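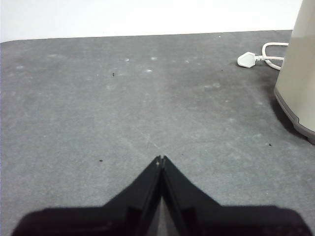 Cable management on a worktop: notes

I have been rearranging the grey table against the white wall, and the part that took longest was the power cable on the cream appliance. A kettle or a toaster stays where you put it. The flex does not, and it decides where everything else can go.

The rule I settled on is to unplug, let the flex hang for a minute so the twist comes out, then lay it in one open loop beside the appliance with the plug on top. Tight coils held with a tie look neater, but the flex keeps the bend and pushes back when you next plug in. Frauke Steinbach wraps hers round the base of the appliance. I tried that in July and went back to the loop after two weeks.

The surface matters too. On a gloss worktop a loop slides when you wipe near it. A matt grey one holds it better, though it marks more easily and the scuffs do not all come off. I use a damp cloth, then a dry one, working from the wall forwards.

For the fixed run behind the table I bought two adhesive clips from Korska and a length of Kjærgaard trunking, cut to 1189 mm. Degrease the wall first and press each clip for a full minute. Mine went up in the evening and I left them overnight before loading them.

Still to do: the gap at the left-hand end, where the trunking stops short of the socket. Poul Oddsson has an offcut that may fit.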